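Search this site
Search

Zenovness Opens Registration for "The Long Table," a Fall Program for Couples Who Have Stopped Talking About the Small Stuff

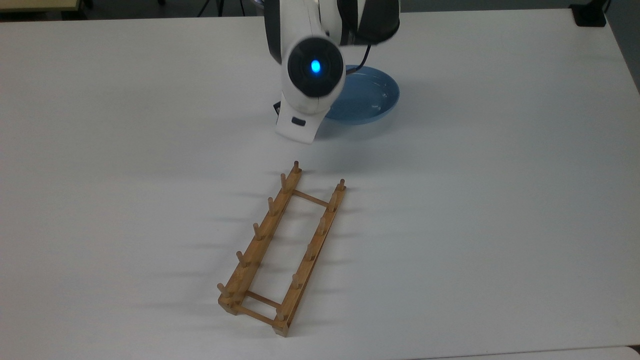 A light blue bowl and a wooden dish rack on a white table.

FOR IMMEDIATE RELEASE
October 22, 2025

Zenovness, the relationship education company, is very happy to announce that registration is now open for The Long Table, a six-week evening program for married and long-term couples who get along well enough, who pay the bills and raise the kids and remember the dentist, and who have noticed that they don't talk to each other the way they used to. The first group begins in November at the Faketska Center, with a second group meeting online for couples who live too far away to drive in or who can't find a sitter (we have been there!).

The program grew out of something our facilitators kept hearing in our weekend workshops. Couples would come in prepared to discuss the big subjects, money and in-laws and whether to move, and then spend most of Saturday morning on who answers the school emails. At first we tried to steer them back to the schedule. After a while we began to wonder if the schedule was the problem, and we started leaving more and more room for those conversations, until they took up the whole morning and most of lunch as well.

"People apologize to me before they bring these things up," said Yevhen Tkachenko, program director at Zenovness. "They say, 'This is so silly, but.' Then out comes something they have been carrying for years. A wife told her husband in one of our sessions that he never asks how her drive was. He was astonished. He'd thought she wanted quiet when she got home, so for years he had been giving her quiet, as a kindness, and she had been sitting in it feeling lonely. I don't think there is anything silly about that."

Each evening of The Long Table lasts two hours, with a break for tea and whatever has been baked that day. Couples begin together as a group, with a short talk from a facilitator, and then move off in pairs for a guided conversation that stays private between the two of them. No couple is ever asked to share in front of the room. Some do anyway, and the room is usually glad they did, but there are plenty of folks who come all the way through one of our programs without saying a word to anyone except their spouse and the person pouring the tea, and they are every bit as welcome.

The topics, in order, are:

Week 1: What we assume the other one already knows
Week 2: Housework, errands, and keeping track
Week 3: Being tired at the same time
Week 4: Old arguments and where we left them
Week 5: Friends, family, and time apart
Week 6: What we'd like more of

Between sessions there is a little homework, and we do mean a little. Every couple goes home with a printed workbook and is asked to set aside 20 minutes on any evening that suits them, phones in another room, to work through a page together. If a week gets away from you, skip it and come anyway. The workbook was written by Matvii Onyshchenko, who has led couples' groups with Zenovness since our first season and who will be teaching the Faketska evenings in person.

"I wanted questions my own wife and I would be willing to answer on a weeknight," Onyshchenko said. "We tried every page of it at home. A few of them started fights, and I kept one or two of those in, because they were the good kind of fight, the kind where you go to bed a bit late and wake up feeling lighter. The others I threw out. There was one about holidays that we have agreed never to speak of again."

The Long Table is meant for couples in steady relationships and does not take the place of counseling. Anyone who is thinking about separation, or who does not feel safe at home, will need more than a class can offer, and our office is always willing to talk privately about finding a licensed counselor nearby. You don't have to register for anything to make that call, and you can make it on your own, without your partner.

The in-person group is limited to 19 couples, so that the evenings stay friendly and the facilitators can learn everybody's names. The online group has room for 21. Tuition is $400 per couple and covers all six evenings, both copies of the workbook, and the refreshments for those joining us in person. Payment may be split into two parts, and a small number of reduced-price places are set aside in each group. To ask for one, just mention it on the registration form. We won't ask you to send in any paperwork or explain your circumstances.

Couples who have been together a long time sometimes ask us if they are too late for this sort of thing, and newlyweds sometimes ask if they are too early. Our answer to both is to come along. The spring pilot, held with our friends at Pelska, brought together pairs who had been married less than a year and pairs with grown grandchildren, and they seemed to enjoy one another enormously. Several of them still meet for supper.

"It was the mix I liked best," Tkachenko said. "A young man asked one of the older couples what the secret was, and the two of them gave completely different answers, and then they turned and looked at each other and started laughing. We had to take the tea break early."

Recordings of the opening talks will be available to registered couples through Vương, our online library, for the length of the program. The private conversations are never recorded, in the room or online, and completed workbooks go home with the people who wrote in them.

Registration is open now on the Zenovness website and by telephone, and places are offered in the order that forms arrive. Once a group is full we keep a waiting list, and it's well worth adding your names, as plans change and we do call people from it. Couples with questions about parking, step-free access, dietary needs, or bringing a nursing baby are warmly invited to get in touch with the office before signing up.

About Zenovness
Zenovness offers classes, weekend workshops, and printed materials for couples at every stage of life together. Our facilitators work with small groups in person and online, in plain language, and at a pace that leaves time for a second cup of tea.

Media inquiries
Yevhen Tkachenko and Matvii Onyshchenko are both available for interviews. Review copies of the workbook can be mailed to members of the press on request. Please write to the press desk through the contact page.

Get our monthly letter for couples in your inbox. Enter your email address to subscribe. You may unsubscribe at any time.

Contact | Privacy | © 2025 Zenovness. All rights reserved. | Back to top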